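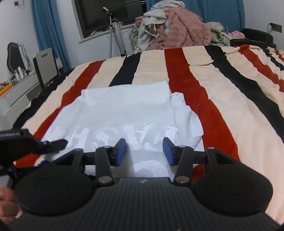 Margaux Joly wrote to me that shirt folding is a terrible first task, and that I should've started with towels like everyone else. Towels have four corners and no sleeves, she said, and a policy that can't do a towel has no business near a collar. Fair point! I went with shirts anyway, because shirts are what I wanted a robot to fold, and the result is Stirnska.

Stirnska
Hand-held gripper demos of shirt handling at home

What you get

There are 400 episodes in this release, all done by hand with a pair of grippers, one left and one right. I never drove an arm for any of it. Each episode covers one stretch of work on one shirt: laying it flat, bringing a sleeve in, or making a fold. I split them up that way after trying full folds in one go and finding that I got lazy near the end (you'd see it in the finger widths right away).

Every episode folder has the video from each gripper, the gripper poses, the opening between the fingers, and a short text label. Labels are plain phrases such as "left sleeve in" or "bottom hem up." Amado Javier checked them all and fixed a good number where I'd mixed up my left and the shirt's left. We settled on the shirt's left, as if somebody were wearing it face up. Please keep to that if you send new labels.

Layout

episodes/ – one folder per episode
labels.csv – episode name, phrase, keep or retry
calib/ – gripper calibration, one file per side
splits/ – train and test lists

The test list has 60 episodes and none of them should leak into train. If you reshuffle, say so in your numbers. 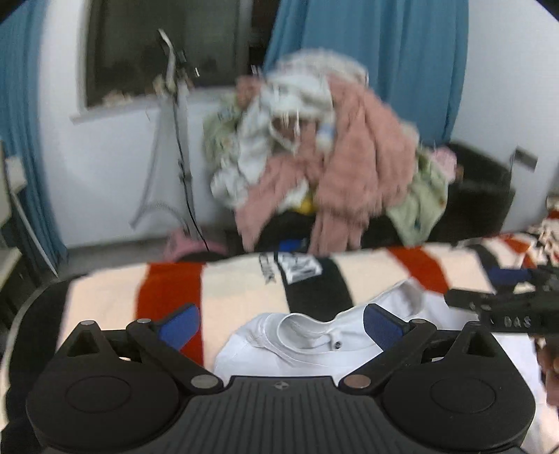 Retries are in there on purpose. When a pinch picks up two layers or the cloth slides out, I let go and go again, and the episode is marked "retry" in labels.csv. Amado wanted them dropped and I wanted them kept, so now there's a flag and you can decide for yourself. My own runs train better with them, but I've only tried one policy and I wouldn't bet much on it.

Stuff to watch out for

Left and right clocks drift a little. Run sync.py before anything else, or the two hands will seem to disagree about when a fold starts.

Poses get shaky when a gripper is close to the cloth and the camera sees mostly one plain color. I cut the worst 5 episodes and left the mild ones in.

I'm right-handed and it shows – the right gripper does most of the fine work. Mirroring helps some, but don't mirror shirts with printed text if your model reads the print.

To do

Long sleeves. A second demonstrator, ideally a lefty. Towels, fine, Margaux, I'll do towels. Fixes and new labels are welcome as pull requests against the dev branch.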